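4.2 Planning the equipment purchase

When we began this work we supposed, perhaps a little innocently, that the hard part of bringing a mobile robot into the Estadia building would be the driving. We had spent most of the spring comparing navigation software and had left the shopping list for later, as one does. It was only when we sat down in July to write a proper budget that we saw how much of the money depended on questions we had not yet asked: how wide the base could be, whether it needed an arm at all, and how many units a single charging dock could reasonably serve.

Our first draft of the budget followed the quotation we had from Kuipers, with one large base, one arm and a service contract. The second draft replaced the large base with 2 smaller ones from Javden and dropped the service contract in favor of a spare-parts allowance. Both drafts came in close enough to each other that price alone could not settle the matter, and so we decided to rehearse the purchase in simulation before placing any order. We are very glad we did - the simulation licenses were by far the smallest line in the whole plan. 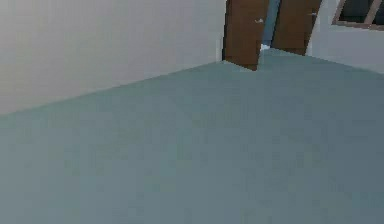

Figure 4. Simulated room used in the planning trials, with the double doors and the open floor in front of them.

Doors were the item we had underpriced most badly. A base that only has to cross a floor can be bought cheaply, and in our first draft we had more or less assumed that crossing floors was what we were paying for. The room in Figure 4 has plenty of open floor, but the way through is a narrow gap between two partly open doors, each with a small handle, and a planner has to decide early on whether the robot will be expected to widen that gap by itself. If it will, the budget must carry an arm, a wrist sensor and the extra battery to feed them both. If it will not, somebody has to pay for powered door openers, and that money usually comes from a different pot (in our case, the building fund).

We therefore costed the two options side by side over 314 simulated runs, keeping the same room and changing only the equipment list. Each run was charged for energy, expected wear and any staff time needed to help a robot that had stopped. We set aside 10 percent of each list for shipping and small fittings, a figure we borrowed from our earlier purchase for the Plovedska site and have had no cause to regret.

The training line deserves a word of its own. We had first entered it as a single afternoon, and after talking it over we raised it to about 800 dollars per robot, to cover the time of the people who would be working alongside the machines. Readers preparing a similar request may want to enter this cost early, while there is still room to move things around - ours went in last, and we had to give up a second charging dock to pay for it.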